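FOR IMMEDIATE RELEASE

Bainbridge Public Library to Reopen Its Reading Rooms in March, With Longer Hours and a Much Bigger Local History Shelf

BAINBRIDGE, 10 January 2025 – After a long autumn of packing, painting and a good deal of patience from our readers, the Bainbridge Public Library is delighted to share that both of its reading rooms will open again in March. Borrowers old and new are warmly invited to come in, find a chair and stay as long as they like (or at least until closing time, which will be an hour later than it used to be on most evenings).

The library has kept its front desk open all through the work, handing out reserved books and taking in returns, and we know it hasn't been the same as wandering the shelves on a rainy afternoon. We have missed that too! The new rooms have been planned with exactly those afternoons in mind, with more seats by the windows, better lamps, and a quiet corner for people who need to spread out their papers.
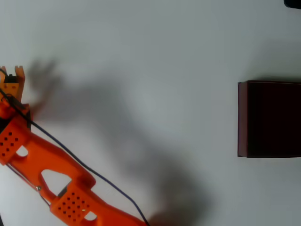

Orange arm over a pale tabletop.

"People have been so kind about all of this," said Sioned Wogan, director of the library. "I've been stopped in the grocery store, at the bus stop and once in the dentist's waiting room, and every time it was somebody wanting to know when they could have their usual seat back. I'm very happy that I can finally give them an answer, and I hope they'll bring a neighbor along when they come."

A bigger home for local history

The largest change is in the Dernon Room at the back of the building, where the local history collection will be out on open shelves for the first time. In the old layout most of it was kept in storage, and a reader who wanted to look at, say, an old school yearbook had to fill in a slip and come back the next day. Now around 2,000 books, maps, pamphlets and bound newspapers will be there for anyone to take down and read at one of the long tables.

Among them are 183 family albums and scrapbooks given or lent by people in Bainbridge and the farms out toward Skanunow. Some are wedding albums, some are full of recipes and pressed flowers, and a few are mostly clippings from county fairs. Staff have spent many hours writing labels for them, and where a name or a street is missing we would love to hear from anyone who can help fill it in.

The Dernon Room will also have a listening desk for the library's recorded interviews with longtime residents. Headphones will be provided, and readers are welcome to bring their own if they prefer. 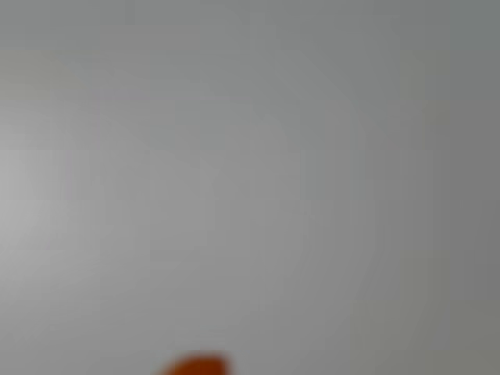
Hours, cards and borrowing

When the rooms reopen, the library will welcome readers six days a week, with a morning session for parents and small children before the main rooms fill up. Library cards remain free to anyone who lives, works or goes to school in the Bainbridge area, and existing cards will carry on working just as before. The borrowing limit goes up to seven books at a time, which we expect will please our mystery readers most of all.

Local history items will stay in the building, but copies can be made at the desk for a small charge. Large maps need a little more care – please ask a member of staff before unrolling one.

An evening of reading aloud

To mark the reopening, the library will hold an evening of reading aloud in the front room, with tea, cider and cake from the Irnberg Bakery. Anyone may sign up to read a page or two of a favorite book, and listeners are every bit as welcome as readers. The first 500 visitors through the door during opening week will be given a cloth bookmark stitched by members of the library's sewing circle.

Sign-up sheets for the evening are at the front desk now, and places can also be booked by phone during desk hours.

Media contact: Sioned Wogan, Director, Bainbridge Public Library. Interviews and visits to the reading rooms ahead of opening week can be arranged through the front desk.

###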